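Wall strikes on the Nedura cell, part 2

Last post I said the torque trips on the bin picking cell were a cable problem. I was wrong, and Matvii Fedoruk was right, so this is the correction.

The symptom: the arm stops with an overcurrent fault on joint 4 while reaching into the bin. Over 1,040 grasp attempts in October we logged roughly 400 pauses of one kind or another, but only a handful were this fault. Reseating the connectors changed nothing. I then sorted the faults by target position, which I should have done first. Every one had a grasp point close to a side wall.

The planner checks the fingers against a model of the bin. That model had vertical walls. The real walls slope inward, so near the floor there is less room than the planner believes, and an open finger meets the wall before it reaches the object. 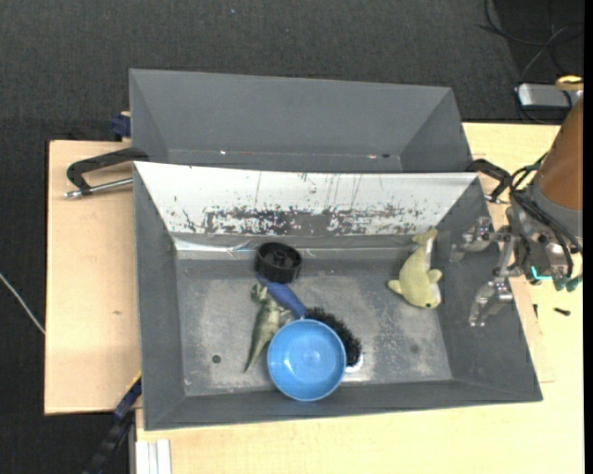 Front bin with the current object set. The scraped band is on the far wall.

I can't say how much of that scraping comes from this bug and how much is ordinary wear. The bin was second-hand from another cell.

Lleucu Meredith remeasured the bin and rebuilt the mesh with the proper slope. I also lowered the contact force threshold, so the arm now backs off and retries before the drive trips. The downside is more rejected grasps along the walls. The plush dolphin suffers least, as it can be pinched from above. The bowl is worse, since the planner likes its rim.

The fault hasn't come back so far. Still open: the rear bin uses the old mesh until Lleucu gets to it, and the retry counter doesn't reset after a manual stop.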